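Forums > Churches and Chapels > Stonework, Mortar and Render

Green staining below belfry louvres, clean or leave?

ashlar_ed
We have a small Victorian church outside Drondville, limestone throughout, with a squat west tower and paired lancets to the belfry. The louvres were recovered in copper at some point before my time. There is now green staining down the ashlar below the north pair, across the string course and on to the hood mould of the ringing chamber window. The south side has it too, but much fainter.

We had a price in May from Begum to poultice the stained area, rake out the cement pointing next to it and repoint in lime. It came to 2,440 before scaffolding. Kolirent would do the scaffold but I haven't had their figure yet.

Question is whether the cleaning part is worth doing at all. The stone looks sound from the ground and through binoculars. I'm not bothered by the colour myself, but others here are.

plumbrule
Leave the stain and do the pointing. Copper run-off on limestone is a surface matter in nearly every case I've dealt with. Poulticing gets some of it out, then the louvres carry on shedding and you have it back. The cement pointing will be doing your stone far more harm. What do the arrises look like next to it?

ashlar_ed
Not good on the north side. Two or three blocks have gone hollow at the edges with the cement standing proud. The stain runs right through that area, so I suppose it made sense to them to price both together.

marlpit
I don't agree with leaving it. If the scaffold is going up anyway, you won't get that access again for a generation. Get the stain off and deal with the source while you're up there. A lead or stainless drip under the bottom louvre, thrown clear of the string course, and it won't come back to the same degree.

plumbrule
"Not to the same degree" is doing a lot of work there. A drip only helps in still weather. On a tower it blows straight back on to the face.

marlpit
I've had one in place for 13 years on a tower more exposed than most and the wall below is clean. It needs to project properly. Most of them are made too mean.

kdunstan
Kiri Dunstan here, I've done some of the record searching for churches in that area. Before you change the louvres, find out what was there first. The original specification for a tower of that sort often says oak boards, sometimes slate. If the copper was put in without permission then you may be asked about it when you apply for the rest. The vestry papers are usually at the record office in a bound volume, and the one I used for the next parish had the louvres on folio 507, well away from the rest of the tower, in with the bell frame. So don't stop looking when the tower section ends.

ashlar_ed
Thanks Kiri. I didn't know they could be separate. The architect's drawings we have only show the outside elevation and the louvres are just ruled lines.

lias_and_lime 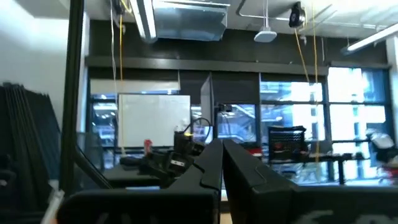
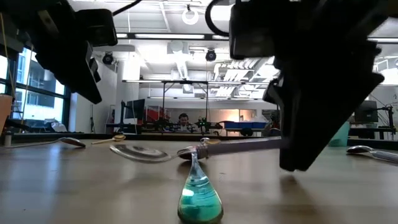
Colour tells you a fair bit about what you're dealing with. A thin, dull green on the north side only is often just algae, and people pay for copper poultices they don't need. Algae goes dark and slimy in a wet spell and brushes off when dry. Copper stays put. Fresh copper staining on our aisle parapet was very close to the turquoise-green liquid in that glass vessel, even to the paler blue-white in patches where it had crusted on the joints. If yours is a mossy green with brown in it, I'd get someone up a ladder with a stiff bristle brush before spending anything. If it's nearer the other, then it is copper and plumbrule and marlpit can carry on.

ashlar_ed
Useful. From the ground it's a bluish green on the north side, no brown. The south I'm less sure of. I'll look again after rain.

marlpit
Check the string course as well. If the top of it has lost its slope, the water sits there and you get a heavier band. That would need mortar flaunching whatever you decide on the rest.

old_sexton
Has anybody asked what the poultice is? Our lot used something with ammonia in it on a sandstone porch and it left a pale halo round every patch. You could see it from the road. It was worse than the stain. I'd want a trial on one block, in a corner, left for a winter.

plumbrule
Agree with this completely. One block, one winter.

lias_and_lime
Also agree on the trial. Different stone, but the halo can happen on limestone too. Put the trial area where it gets the same weather as the rest. A trial on the sheltered side of a buttress is no use.

marlpit
A winter's trial means two lots of scaffold. That's the bit that gets left out.

old_sexton
You can do one block from a tower ladder or a cherry picker in a morning. No scaffold.

marlpit
If you can get a cherry picker in between the headstones, yes. We couldn't.

ashlar_ed
There's a path wide enough on the north side as far as the porch. It may reach from there. I've asked Begum what's in the poultice and whether they would split the price into cleaning and pointing.

Somebody also suggested Drirel for the joints, ready mixed in tubs. Any views?

lias_and_lime
Used it on a boundary wall. Fine for that. It comes up rather white and I wouldn't have it on a tower face in narrow joints. Get the mason to match the aggregate to what's left of the original bedding. There is usually some behind the cement if you rake back far enough.

plumbrule
And hand tools for the raking out. Get that in writing. An angle grinder in fine ashlar joints will do more damage in a day than the copper has done in its life.

ashlar_ed
Update. Begum have split it. The pointing is the larger part by a good way, so dropping the cleaning doesn't save what I'd hoped. They are willing to do a single trial block. Tania Ekanayake, our inspecting architect, wants the pointing done first and the poultice trial afterwards, and she is with marlpit on the drip. She wants to see the fixings drawn before anyone drills into the stone.

marlpit
Into the frame, please, and not into the stone at all if it can be helped. Mine is fixed to the timber sub-frame behind the bottom blade.

plumbrule
I still think the drip is a waste of money, but fixing to the timber does no harm.

kdunstan
If you go to the record office, ring first. The bound volumes are kept off site and they need notice.

ashlar_ed
Will do. I went up at half past four with the light on it after a wet morning. North side is the same bluish green as before. South side had gone darker and a bit of it came away on my sleeve at the stair window, so that one is algae.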